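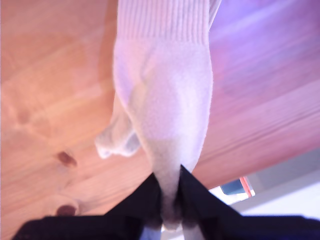 Horitz Indoor Drying Rack: Review After a Winter of Use

Posted in Laundry & Cleaning

We don't have a dryer. The apartment has a hookup for a washer and nothing else, so from October on everything gets dried inside. Our old rack was a cheap folding one that leaned to the left and pinched fingers, and when one of the legs gave out I replaced it with the Horitz. I paid full price for it at Mernden, the hardware store near us. It has been in use nearly every day since.

What you get

The Horitz is a free-standing rack with two levels and a pair of wings that fold up from the top. The frame is powder-coated steel tube. The rails are thinner, also coated, and they are closer together on the lower level than on the top. It comes with a bag of clips and a set of rubber feet that push onto the legs. There is no assembly apart from the feet.

Folded, it is flat enough to slide behind a door. Ours goes between the refrigerator and the wall. It has a catch that holds it shut, and the catch works, which I can't say for the last one.

Setting it up

You pull the legs apart until the crossbar drops into place, then lift the wings one at a time. Each wing has a strut that clicks into a notch. There are two notches, one for flat and one for angled up. I use the flat setting for sweaters and the angled one for everything else. The first few times I had trouble getting the left strut to seat. It loosened up after a couple of weeks and now goes in on the first try.

You can do it with one hand if the basket is in the other, but you have to set the legs with your foot. I would not do that on a polished floor.

Capacity

One full load from our washer fits, with room left over if there are no sheets in it. Two loads do not fit unless the second one is all small things. A double sheet has to be folded in half over a wing, and then it dries slowly along the fold, so I turn it before bed. A fitted sheet is awkward on any rack and it is awkward on this one.

Jeans go over the top rails, waistband up on one rail and legs over the next. Shirts go on hangers from the ends of the wings. The wing tips have a small hook shape that keeps a hanger from sliding off. I didn't notice this was what the hooks were for until the second month. The leaflet doesn't mention it.

Socks and small things

This was the part I cared about most, because the old rack was bad at it. Socks fell through, or they bunched up where two rails met and were still damp at the toe the next morning.

The closer rails on the lower level fix most of that. A sock laid over one rail stays there. Thick ones do better with a clip. I clip at the toe and let the cuff hang down, so the clip doesn't stretch the ribbing. Other people do it the other way around and say the toe dries faster. I tried both on the same load of cotton crew socks and could not tell a difference by morning, so I went back to clipping the toe.

The clips themselves are the weakest thing in the box. There are 14 of them, which is seven pairs of socks if you use one each. The springs are stiff at first and leave a small dent in anything fuzzy or loosely knit. The dent washes out. Two of the clips cracked in the cold when I had the rack on the back porch. I bought a bag of Arnaud clips to replace them and now use those for everything. They have a softer grip and a wider mouth.

Drying times

I didn't measure anything carefully. In a room with the heat on and the door open, cotton T-shirts hung in the evening are ready to put away by 7 in the morning. Towels take longer and usually need to be moved to the outside rails partway through. Jeans take a full day. Wool socks take as long as jeans if they are touching each other and quite a bit less if they aren't.

A fan helps more than a warmer room does. I point a small one at the lower level, where the air doesn't move much.

Compared with the Stotis

Before buying I borrowed a Stotis tower rack from my sister for a month. The Stotis is taller and takes up less floor, and it has wheels. If you live in one room it may be the better choice. I didn't like how close the shelves were. Long sleeves dragged on the level below, and I had to crouch to load the bottom. The wheels also picked up lint and stopped turning. The Horitz has no wheels and has to be carried, but it is light enough that I don't mind — I move it twice a day and have stopped thinking about it.

Wear so far

The coating has chipped in one place, on the crossbar where it drops into the bracket. I put a dab of clear nail polish on the chip so it wouldn't rust onto a white shirt. No rust yet. One rubber foot came off and rolled under the stove. The rack stands level enough without it, but it scrapes, so I cut a piece of felt and glued it on.

The rails have not bowed. The wings sag slightly under wet towels and come back up when the towels are off.

Good points
Folds flat and stays shut
Close rails on the lower level for socks and underwear
Hooks on the wing tips for hangers

Bad points
Clips are stiff and crack in the cold
Rubber feet come loose
Fitted sheets

Would I buy it again

Yes, at the regular price, with a separate bag of clips. For a household of two or three with no dryer it is enough. A bigger family would need a second one, or a line outside for the sheets once it warms up in April. Mernden sells the replacement feet behind the counter, so ask for them there, as they aren't on the shelf with the racks.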